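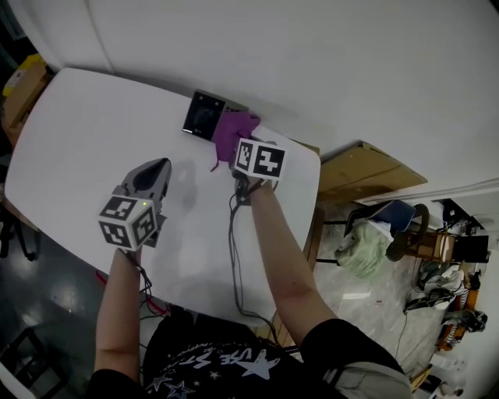 budget matos 2e semestre, je pose ça ici parce que trois personnes m'ont demandé en DM. On veut une deuxième paire de pinces à main. Vu ce qu'on fait avec (un tissu violet tout chiffonné sur une table blanche, une pince dans chaque main, les cubes à marqueurs par dessus), la question c'est surtout combien on en prend et chez qui

1/ devis Kallari : 3193 la paire, câbles compris. Livraison en décembre. Pas de remise à l'unité, j'ai demandé deux fois

2/ devis Tuvport : moins cher sur le papier mais les cubes sont en option, 275 pièce, donc 550 la paire. Et le support c'est par mail uniquement. Olga Cabral a bossé avec eux, réponse en trois jours quand ça va bien

3/ les câbles!! ligne que tout le monde oublie. Ça part de chaque pince, ça traverse la table, ça descend par dessus le bord. À force de tirer dessus c'est le connecteur qui lâche en premier, jamais la pince. Je mets 600 de côté rien que pour câbles + connecteurs de rechange et je pense que c'est juste

4/ Shaohua Liao propose du sans fil. J'aimerais bien. Sauf que batterie = poids en plus sur le poignet, et pour plier du tissu pendant des heures je veux pas. À retester l'an prochain peut etre

5/ les marqueurs on les réimprime nous même. Papier mat obligatoire, le brillant fait des reflets et le suivi décroche. Coût quasi nul donc pas de ligne budget, mais prévoir du temps

6/ question de Lærke Nørgaard : pourquoi pas directement un bras ? parce que le bras c'est la ligne d'après. D'abord les données, on voit ce qui marche sur les tâches textile, ensuite on signe. J'ai vu trop de bras achetés en janvier et encore sous housse en juin

7/ consommables, 1000 pour l'année : chiffons de plusieurs matières, serviettes, boites. Prenez pas que du coton!! un tissu glissant se comporte pas du tout pareil entre deux doigts

8/ ce que j'ai PAS budgété et que je regrette déja : une deuxième table, et des passe-câbles. Signe Eyvindsson me dit que Mallgate fait des goulottes à clipser sous le plateau, si qqn a un retour je prends

9/ correction du 2/ : Tuvport vient de me répondre, l'étalonnage est pas inclus non plus. Bon. Ça penche Kallari

10/ pour ceux qui doivent défendre ça devant une compta : faites deux lignes séparées, matériel et usure. Si vous mettez tout ensemble on vous coupe l'usure et en mars vous avez une pince qui marche et aucun câble pour la brancher

11/ j'envoie la demande à Ragnheiður Bach demain 9h. Si vous avez un devis Ravn récent, même partiel, envoyez avant svp, leur site affiche plus aucun prix et le formulaire plante chez moi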